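Flollville Workshop List
Subject: Re: Wall following in the simulator, gripper clearance
From: Erzsébet Sárközi
Date: April 8, 2018

Buppha Meesuk wrote:

> I have the Wustitz base driving in the simulator at home and it follows
> a plain wall without trouble. What I can't work out is how far out to
> hold it once the arm is fitted. With the arm stowed the base is narrow
> enough to get between the bench and the shelves. With the arm forward
> and low I am less sure, and I would rather find out on the computer
> than on the real skirting boards.
>
> Also, is anyone getting sensible range readings off table legs? Mine
> come and go. I have the range sensor set to 225 readings per sweep,
> which was the number in the file when I got it.
>
> Buppha

Buppha,

Two separate problems, so I'll take them in order.

Clearance first. The number in the Wustitz file is measured from the centre of the base to the wall. It knows nothing about the arm. If you leave it alone and swing the arm forward and to the left, the base will still hold its line and the gripper can be a good deal closer to the wall than the log says. I now keep a second distance, measured from the gripper tip to the nearest surface, and the controller takes whichever of the two is worse. It is a small change in the wall-following file. I'll put my copy in the shared folder under "brostine-arm", that being the arm it was written for. If yours is the longer Brostine, change the link length at the top before you run anything.

For testing I use a room with very little in it: a flat grey wall with no skirting, a brown floor, some legs standing further out. I have the simulator write a view along the wall when the run stops, with the gripper low and to the left. It is a quick check that the arm is where the log claims it is. 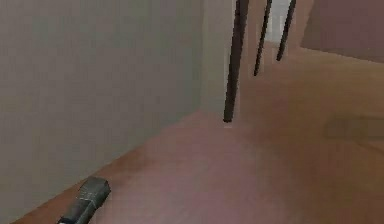 Simulator view along the wall. Gripper at lower left, just above the floor and clear of the wall; dark legs further out.

In that view the gripper points nearly along the foot of the wall, and that is the pose I'd start from. If you angle it in toward the wall, the second distance shrinks quickly and the base starts hunting from side to side trying to satisfy both. I got a slow weave down the whole length of the wall before I worked out what was causing it. Lowering the steering gain hides the weave but does not fix it.

My settings, in millimetres:

Base centre to wall, arm stowed: 600
Base centre to wall, arm forward: 800

I switch between them on the arm state and let the base finish moving out before the arm unfolds. Doing both at once looks better and is a bad idea. Our real base lags the command slightly when it is carrying the battery at the back, and the simulator does not model that unless you enter the mass yourself.

Height is the other thing to watch. The simulator floor is perfectly flat. The workshop floor has a lip at the doorway, and a gripper held just over the floor on screen will catch on it. I raise the arm before the door and lower it again on the far side — crude, but it works.

Now the legs. Thin things are hard for that sensor, and 225 readings per sweep is too coarse for them. Near legs will get a hit or two and the far ones can fall between readings altogether. When the base turns slightly, a leg that was there drops out and another one appears, and I expect that is your coming and going. Try 800 readings. The sweep takes longer to process, so drop the top speed while you test.

If you can't spare the processing time, the other way is to keep each hit for 2 seconds before clearing it. I ran it like that in September and it was good enough for furniture. It is no use for anything that moves, including people, so don't carry that setting over to the real machine without the bump switch wired in.

One warning about the sensor model. It sees only a flat slice at the sensor's own height. A table top above the slice does not exist as far as it is concerned, and the planner will happily send a raised arm underneath it. I block out the whole area between the legs by hand in the map. Ok, the map editor we have on the workshop machine, will do this with the fill tool. Save the map under a new name first, as it overwrites without asking.

Could you send me the log from a run with the arm forward, and the version line from the top of your Wustitz file? There were two versions passed around on this list and the older one has the sign of the wall offset reversed for left-hand walls. If yours is the older one, most of what I wrote about distances will come out backwards.

The real base is on the shelf by the drill press with its left wheel off. I have the replacement coupling but not the set screw for it. If anyone has a spare M3 set screw, short, please leave it in the tray.

Erzsébet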